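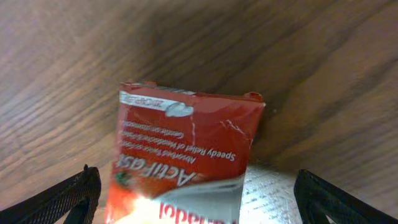
The Sensible Box

3 min read

"Speedy relief," said Jasmina Yordanov. "Speedy compared to what?"

Crescencio Esteban had learned to let that kind of thing go by. It was his idea to put all the medicine in one clear container before the baby came home, and he'd read an article about it, which in her opinion was the first warning sign.

"It says gentle on stomach too," he said.

"It would. They're selling it."

She didn't trust the Panadol much either. Her mother had treated every headache in Yeh with a dark room and an onion, and her mother lived to be very old and very unpleasant.

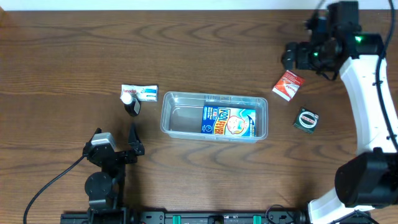
The Kool Fever was his purchase. He had driven to Zellard for it, passing two pharmacies on the way, on the word of a man at work.

"A sticker," she said. "For a fever."

"A cooling patch."

"With a cartoon on it, so you know it's medicine."

He wanted the lid labeled and the whole thing up on the high shelf by Friday. She gave it a week before it was full of batteries. 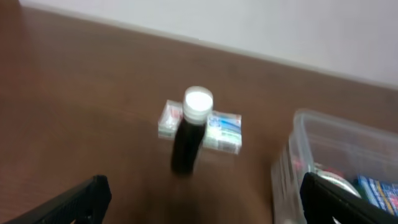
"What's in the black bottle?" he asked.

"My aunt's drops, the ones from Wutby."

He wanted to know what they were for. She said they were for coughs, or had been for coughs, and that her aunt had been vague even while she was pouring.

"So you believe in that one."

"I don't believe in any of them. I've just had that one longer."
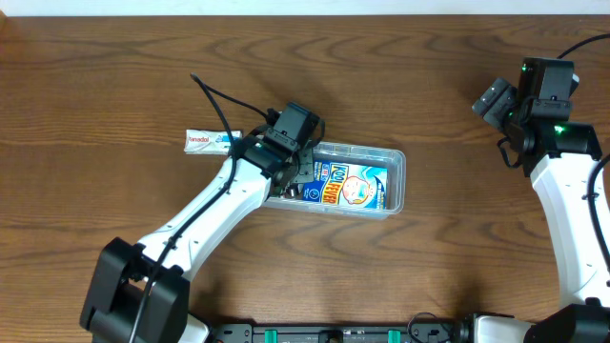 He wanted it out of the house. She wanted to see what the article had to say about a grown man who took advice on fevers from the loading dock at Nallix. They argued until the phone rang, and it was the hospital, and the baby could come home tomorrow.

Jasmina went and got the stepladder.

Contact | © April 2026 | Back to top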